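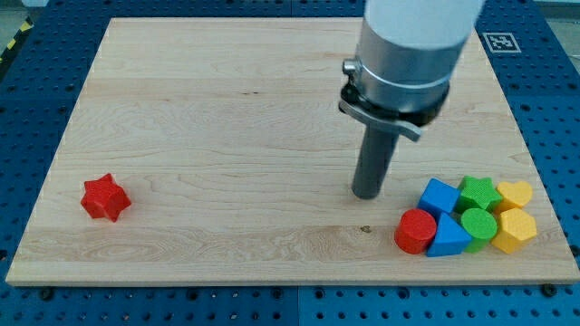 How a Robot Learns to Push: A Look at the Jerketti Table Kit

By Asnakech Araya

A robot arm does not need a hand to do useful work. A plain rod will do for many jobs. The Jerketti Table Kit is a set of parts for teaching a robot arm one skill: pushing objects across a flat surface to the place where they are wanted. Schools and science centers can buy it or rent it. The arm is sold separately.

What comes in the kit

The kit has a wooden board, a set of blocks, a rod, a metal bracket, and a printed square marker. The software is called Markus.

The blocks come in four colors, and each color has two shapes.

Red: star and cylinder
Blue: cube and triangle
Green: star and cylinder
Yellow: heart and hexagon

The red star has six points. The green star has five. If you tell the robot "push the star," it has two stars to pick from, so a good instruction names the color too.

What the rod does

The rod points straight down from the end of the arm, and its tip is rounded. When the arm is getting into position, the tip stays a little above the wood. To push, the arm lowers the tip beside a block and then moves sideways. The rod cannot grip or lift. If a block has to go around another block, the arm must push it one way, raise the rod, move to a new side, and push again.

A rounded tip touches a block at one small spot. Try this with a pencil eraser and a book. Push in the middle of one edge and the book slides forward. Push near a corner and the book turns. A robot has to deal with the same thing on every push.

Shape matters

A cylinder has a round side, so the rod can slip around it if the push is even slightly off center. A cube has flat sides and is easier to push straight. A star has points and dents. The rod can settle into a dent and push well from there, or it can hit a point and spin the star. The heart has one dent at the top, and the Markus handbook lists it as the hardest block to turn on purpose.

Blocks that touch are harder still. When the rod pushes one block in a tight group, its neighbors move as well. Most of the exercises in the kit start with the blocks close together for this reason. A common first task is to separate one block from the group and leave the others where they are.

How the robot knows where things are

A camera looks at the board and sends pictures to the computer. The camera is not in the box, but most webcams will work. The printed marker has a black-and-white pattern that the software can find easily. You fix it to the table near the board and do not move it again. Markus measures every position from the marker. If somebody bumps it, the robot will push in the wrong place until the setup is repeated.

How it learns

Markus comes with 1564 recorded examples. In each one, a person steered the arm while the computer saved the pictures and the movements. The software looks for patterns in these examples: when the board looked like this, the person moved the rod like that. You can add your own examples, and the handbook suggests adding 100 before you test the robot on a new task.

A task is given as a short sentence, such as "move the red star away from the other blocks." Long sentences with several steps work less well. We split ours up and typed them in one at a time.

What we found in testing

We used the kit at the Kaltley science center through February. Single pushes with the cube were reliable. The cylinders went off course most often. Separating a block from a tight group took many small pushes, and sometimes the robot moved the wrong neighbor and had to go back for it -- slow, but interesting to watch.

The blocks have a slightly rough surface. The wood board is flat, but wipe it before use, as crumbs will stop a block.

Safety

A robot arm is heavy and does not know you are there. An adult must run the arm. Stay behind the floor line while it is on, and never reach over the board to fix a block. Ask the adult to stop the arm first.

Price and rental

The kit costs 600 dollars from Abdella, the only seller at present. Rental is by the month. Replacement blocks are sold in pairs by color, and the rod can be ordered alone.

Words to know

End effector: the tool at the end of a robot arm. In this kit it is the rod.
Marker: a printed pattern that helps a computer work out where things are.
Prism: a solid shape with two matching ends and flat sides. The hexagon block is one.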